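Library > Technical reports > Search and retrieval > Section 4

4. Switching the default search engine on shared computers

4.1 Setting

The study took place at the Tuvirar reading rooms, where the public computers had used the same commercial search engine since they were installed. In November the default was changed to Fitis, a small search engine that does not keep a record of queries by user. The change was made on 18 computers. Visitors could still go to any other search engine by typing its address, and a short notice on the start page told them how.

We did not log what people typed. Kristaps Vanags, who runs the network, set up a counter that recorded only whether a session began and ended on the default engine or moved to another one. The counter was cleared each night after its totals were copied to a paper sheet. This limits what we can say about single users, and we accepted that limit before starting.

4.2 Query set

To compare the two engines directly we wrote 200 test queries. Dzintra Kütt and Arūnas Hunt drafted them separately from the kinds of questions that desk staff hear: opening hours, bus changes, spelling, medicine names, recipes, product ingredients, local tax forms. Duplicates were merged. Queries that named a living person were dropped, as were queries that could only be answered on the day they were written.

Part of the set used pictures in place of words. Both engines accept an uploaded photograph and return pages they judge to be related. Household goods made up most of this part, among them packaged items with small print on a shiny surface (Fig. 1). Scores for the picture queries are kept apart from the others throughout, as the two tasks fail in different ways.
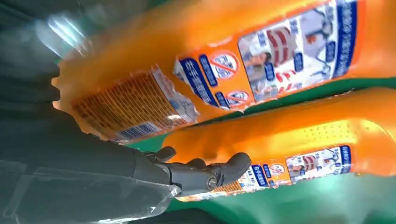 Figure 1. Orange plastic bottles with printed label panels.

4.3 Judging

Each result page was saved as plain text, with the name of the engine and all advertising removed, and given to two judges. The judges marked the first result that answered the query, or marked the page as having no answer. They worked alone and did not discuss the pages until both had finished. Where they disagreed, Dace Sakalauskas made the final call.

Removing the advertising was harder than we expected. On the commercial engine some paid results look nearly the same as unpaid ones, and our script, adapted from the Vurkitz page cleaner, missed a number of them on the first pass. We fixed the script and ran every page again. A judge who had already seen the earlier version of a page was given a different one.

4.4 Privacy settings

Both engines were used with a fresh browser profile and no account. This favors neither engine on paper, but in practice it takes away something the commercial engine relies on. A visitor signed in at home may well get better local results than our tests show. Dace Eglītis raised this point when the study was planned, and we return to it in Section 6.

The test machines shared one outside address — the same one the reading rooms use — so any guess at location was the same for every query. We did not try to hide it. Ozoliņš reports that routing queries through a distant address changes the order of local results, and we wanted to leave that effect out.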